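작업 노트, 7월. 거실 정리 과제 수집분

오전 10시쯤 시작. 오늘 목표는 쿠션 집어서 소파에 다시 놓기. Rakberg 쪽에서 보낸 과제 목록에는 "쿠션 정돈"이라고만 적혀 있다. 정돈이 어디까지인지는 또 우리가 정해야 한다. 모서리가 위로 가야 하는지, 등받이에 기대기만 하면 되는지. 지난번에도 이걸 안 정하고 시작했다가 조작자마다 끝 동작이 달라서 라벨 다시 붙이느라 이틀을 썼다.

일단 오늘 기준: 쿠션이 좌판 위에 있고, 등받이에 닿아 있고, 양손이 다 떨어졌으면 성공. 각도는 안 본다. 불만 있는 사람은 아래에 적어 둘 것.

누적 에피소드는 4000개를 넘겼다. 숫자만 보면 그럴듯한데 나는 잘 모르겠다. Starkemow 세트에서 24개를 무작위로 뽑아 돌려 보니 시작 자세가 거의 다 똑같다. 쿠션도 늘 같은 자리, 같은 방향. 이걸로 학습한 정책이 쿠션을 한 뼘만 옮겨도 헤매는 건 당연하지 않나. 주간 보고에는 "데이터 규모에 따른 향상"이라고 올라가는데, 평가도 같은 시작 자세로 했다는 말은 빠져 있다.

쥐는 방법도 문제. 한 손으로 모서리만 잡고 들면 천이 접히면서 반대쪽이 처진다. 다른 손이 받쳐 주면 좋은데 조작자가 급하면 그냥 한 손으로 끝내 버린다. 빠르긴 하다. 그런데 양손 과제라고 모은 데이터에 왼손이 노는 구간이 이렇게 많으면 모델이 뭘 배울지 뻔하다. 길이 300프레임 미만은 따로 빼서 왼손 움직임을 확인하기로 함. 자동 필터는 안 믿는다. Bidwood에서 쓰던 스크립트는 손목 떨림도 "접촉"으로 세더라.

가죽 소파는 조명에 따라 번들거림이 심하다. 커튼 상태를 메타데이터에 넣자고 두 번 말했는데 아직 필드가 없다. 오늘은 메모란에 손으로 적음.

오후 회차. 오른손으로 쿠션 모서리를 쥐고 좌판 위로 든 상태, 왼손은 펴서 옆에 대기.

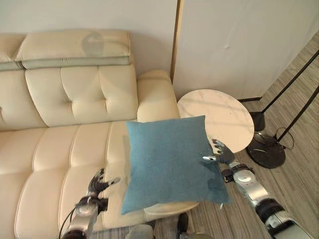

Villanueva: 한 손 에피소드를 다 버리자는 얘기면 반대. 실제로 집에서 쓰면 한 손이 막히는 경우도 있을 텐데, 버리지 말고 태그만 나눠서 학습 때 비율을 조절하는 편이 낫지 않나. 시작 위치 얘기는 동의함.

버리자고 한 적은 없다. 빼서 확인하자는 거다. 태그를 나누는 건 좋은데 누가 붙일지가 안 정해졌고, 조작자 본인이 붙이면 다 "양손"으로 적을 것 같다. 한쪽 손의 이동 거리로 1차 분류하고 애매한 것만 사람이 보는 걸로 해 보겠다.

다음 회차 전에 할 일
시작 위치를 매번 바꿀 것. 조작자가 고르지 말고 난수표대로.
쿠션 뒤집힌 상태, 바닥에 떨어진 상태 추가
실패 에피소드 지우지 말 것. 지난주 실패분이 폴더에 하나도 없는데 그럴 리가 없다
메타데이터에 커튼 필드 (세 번째 요청)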